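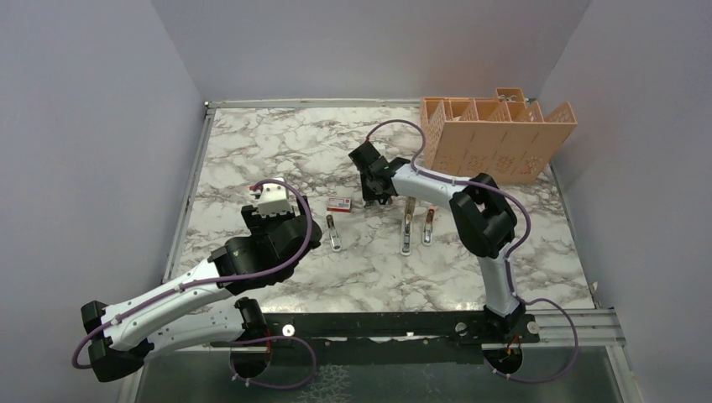

Subject: Re: Left arm loses communication in the middle of episode

Hello all,

Thank you for the many answers, also to those who wrote to me outside the list. I put the important part of the earlier message here, so that new readers can follow:

> From: Farkon bench support
> To: skellomex-users
>
> From your log I would suspect the supply and not the cable. When both
> arms lift at the same time the current goes up for a short moment, the
> voltage drops, and the servo with the weakest margin disappears from
> the bus first. Please measure at the wrist connector, not at the
> supply. Also please tell us if the fault comes with one arm only. And
> do not increase the number of retries in the driver before you know
> the reason. It will only hide it.

I have now done these measurements and I must say that the supply is innocent. The voltage at the left wrist stays good also when both arms lift together. I ran the left arm alone, with the right one switched off, and the fault came anyway after 40 minutes. So it is one arm only, and always the left.

Then I did what I should have done in the beginning and looked at where the arm is when it fails. We have 1439 episodes recorded with the desk task (stapler to the organizer, small box to the organizer). In the log there are 315 communication errors from the left wrist. Most of them come when the elbow is folded far to the outside and the wrist turns at the same time. In the middle of the table there is almost nothing.

The cable on the left arm goes in an arch over the wrist, follows the upper link under two cable ties, and makes a loop at the elbow. I had believed that the loop was big enough. But I had pulled the ties very tight when I assembled the arm, and the first one was too close to the wrist. When the wrist turns to its limit, all the bending happens in a very short piece of cable next to this tie. I removed the cable and bent it by hand with a meter connected. At that place the contact comes and goes. The outside of the cable looks perfect, so please do not trust your eyes in this matter.

Now the part which worries me more, and the reason why I write such a long message.

When the wrist servo goes away from the bus, the driver version we use (Kemppainen branch, from April) keeps the last position it has read and continues. It does not stop the other joints. When the contact comes back, the servo receives the newest target immediately and goes there at full speed. One time this happened when my colleague had her hand near the organizer to put a stapler back. The gripper hit the back of her hand. She has a bruise and no worse injury, but it could have been a finger between the gripper and the table, and then I would write a different message.

What we changed at Gasden after this:

The driver now stops both arms after 7 missed answers in a row from any servo. Torque stays on, so the arms do not fall down on the table. They hold until a person gives a reset.

After a reset the target is first set to the present position, and the speed is limited for the first movement.

The hand goes to the table only when the arms are paused from the pedal. Before, we said "wait until it is still", and this is a bad rule, for the arm was still exactly when the fault was on.

The new cable has ties closed loosely, so that the cable can slide under them, and the first tie is moved further from the wrist. I did the same to the right arm, although it has given no errors.

With the new cable the left arm has run two full working days without one error. I know that this is a short time. The old cable was also fine in the first weeks.

I have two questions. Does somebody use a softer cable at the wrist with the Skellomex arms, and how long has it lasted? The purple one we have is rather stiff. And does anyone know if the main driver branch has the same behavior after a lost servo? I read the code but I am not certain that I understood the reconnect part correctly. If it is the same there, I think it should be written in the setup guide with a clear warning, and I can write the first text for it.

The change to our driver is small and I can send it to anyone who asks. I would be glad if someone reads it critically before it goes into other labs.

With best regards,
Esko Keskinen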